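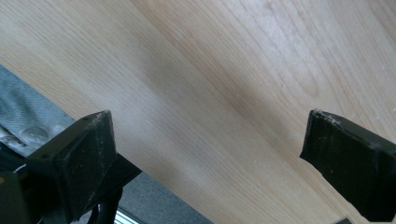 Hidayat's view is that the face should be left alone until the carcass is square, and that any finish put on now will only have to come off again. Noted, and probably correct. Entry written up in November from the bench sheets, with the sheets themselves in the drawer under the vice.

Job: Trevenine cabinet, pale veneered panels.

State at start of session. Panels stored flat on bearers since delivery. Checked the large one for bow with the long straightedge, corner to corner both ways and along the grain. Slight hollow on one diagonal, could just get a slip of paper under. Not worth correcting. The ledger-stone end of the bench is higher than the other, so turned the panel end for end and measured again before believing it. Same result, so the hollow is in the panel.

Grain. Straight and close over much of the face, opening out to arches in one area. The arched part has slightly darker streaks in it. There is also a darker band following the grain which I took at first for a stain. Wiped with white spirit on a clean rag, watched it flash off, no edge to it and nothing on the rag. Moved the lamp and it shifted a little, so part of it at least is how the surface throws the light. Leaving it as an open point. If it is colour in the veneer it will show more under oil, and we should decide before cutting which panel goes on the outside.

Surface. Feels smooth, slight sheen. No knots. A few specks of dust on it which need to come off before anything is clamped or slid across. Rule from the last job still applies: soft brush first, vacuum second, cloth last. Cloth first drags grit across the veneer and we spent an afternoon on the Nendik doors getting the marks out.

Sanding tests, done on offcuts from the same batch, not on the panel.

Offcut A. 180 by hand on cork block, with the grain. Even, no visible scratches dry. Faint scratches after wetting.
Offcut B. 240 by hand, same block. Clean dry and wet. Slower, but there is not much to remove anyway.
Offcut C. Random orbital, 180, lowest speed. Went through at the edge on pass 21. Stopped there. Substrate showing as a thin line along the arris.
Offcut D. Random orbital, 240, lowest speed, kept in from the edge. Got to 23 passes with no break, although the sheen had gone patchy and I would not trust it further.

Two passes between C and D is no basis for choosing a grit, and C failed at an arris where D never went. What the test does say is that the edges cannot take the machine. Hand only within a block's width of any edge, whole face by hand if time allows.

Finish samples. Strips masked on the back of offcut B, which is the same veneer.

Jirley hardwax, one coat: warms the colour more than wanted, goes towards orange.
Jirley hardwax with a touch of white in it: closest to bare wood. Slightly milky in the open grain.
Water-based matt: palest, raised the grain, needs a denib between coats.
Shellac, thin: good colour, not suitable for a top that will have cups on it.

Preference is the second. Left to cure under the window with the strips labelled on the masking tape. Do not move the tape, the labels are the only record of which is which.

Cutting. Knife line both faces before the saw. Fresh tape over the line on the show side. Blade height just clear of the work. On the trial cut without tape there was breakout across the grain up to 3 mm back from the line; with tape and a knife line, nothing I could feel with a nail. The zero-clearance insert is worn on the left, so a new one should be made first. There is birch ply in the rack that would do.

Humidity by the meter on the wall was 92 at 8 am, which I do not believe. The kettle end of the shop always reads high and the meter is right beside it. Moved it to the panel rack and will read it again tomorrow before noting a figure against the job. If it is anything like that by the rack, the panels go back under the sheet with weights on and we wait.

To do:
New insert for the saw.
Read meter at the rack.
Look at the dark band again in daylight, lamp off.
Order more 240, one part sheet left.
Lipping stock – check whether the Trevenine drawing wants it before or after veneer. The two sheets disagree and the section on the second has no dimension.
Ask Hidayat about the hinge side. If the arched grain goes on the door, the hinges land in the plain part, and that is easier to mark out.

Bench brushed down at the end. Panel back on its bearers, face up, paper over.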